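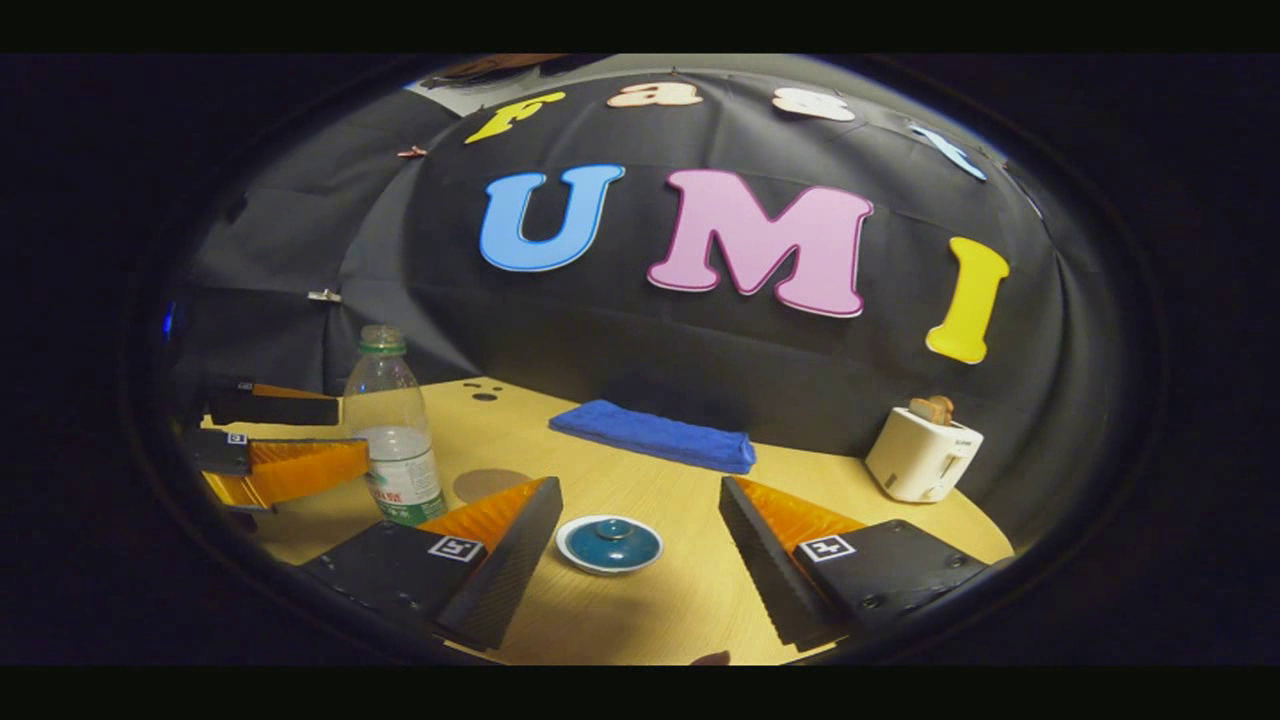
Foam letters pinned to a black cloth backdrop, with a round wooden table in front.

Brevport's craft swap is moving to the old Westora building, and it's getting bigger

If you've ever tried to squeeze past somebody's yarn bin in the back hall of the Brevport library, I have good news for you. The craft supply swap is moving! Starting in April it will be held on the ground floor of the old Westora building on the harbor side, in the big room that used to be the carpet showroom (the one with the terrible parking, yes, but I'll get to that).

I stopped in at the library swap last month with a bag of felt scraps and came home with two bags of other people's felt scraps, so you can see how well I do at these things. While I was there I got talking with Arwel Parri, who has been running the swap from the beginning, back when it was a few people trading knitting needles over coffee. He told me the last one brought in about 500 people over the course of the day, and the hall is only meant to hold a fraction of that at once. The line went out the side door and down past the bike racks.

"I had a lady hand me a sewing machine over the top of three other people," he said. "I thought, okay, we need a bigger room."

The new room has space for 27 tables, up from 11 at the library. Most of them will be sorted by type of material this time, so paper and card in one area, fabric and yarn in another, and then foam, paint, beads and all the little stuff along the windows. There will also be a free table near the door for things that are half used or missing a piece. I have a feeling that's where I'll be spending my morning - I can't walk by a half-used pack of anything.

The way it works hasn't changed. You bring clean supplies you don't want, you get a ticket for each bag, and you use the tickets to fill bags of your own. If you have nothing to bring you can buy a ticket at the door, and kids under 12 still get one free. No oil paints, no solvents and no open glitter. That last rule is new this year and I am told it was not a hard decision.

Doors open at 9 in the morning and everything wraps up by 2. People dropping off large donations are asked to come the evening before, between 5 and 7, and use the loading door on the alley side. Please don't leave things outside overnight. A whole box of very nice watercolor paper got rained on that way last fall, and I'm still a little sad about it.

Now, parking. The lot behind the Westora building has 21 spaces and four of them belong to the dentist. Ynyr Hughes, who manages the building, says the dentist's office will be open that day, so those spots really are off limits and cars left there may be towed. The street is free all weekend, and the gravel lot by the boat ramp is a five minute walk. If you're hauling something heavy, you can pull up at the alley door to unload and then go park.

Hughes was pretty cheerful about the whole thing when I called. The showroom has been empty since the carpet people left, and he's been hoping to see it used for something with a little life in it. He had the heat looked at over the winter and got the second restroom working again, which anyone who has stood in line for the library one will appreciate. There's a ramp at the front entrance and the room is all on one level.

Two local shops are pitching in as well. Pētersons bakery will have a table with coffee and those cardamom buns (get there early, they will be gone), and Vunlow, the frame shop on Second, is giving away its leftover mat board. I've been using their scraps for years for greeting cards and it's lovely heavy stuff, great for stamping.

The library isn't out of the picture either. It will keep a small shelf of free craft supplies going by the children's desk between swaps, so if you have a few odds and ends and don't want to wait, you can drop them off any time it's open. They're especially short on kid scissors and glue sticks right now.

Parri is still looking for people to help with sorting the evening before, and anyone who lends a hand gets first pick at the tables before the doors open. I've already signed up! You can add your name on the sheet at the library front desk or just show up at the alley door at 5.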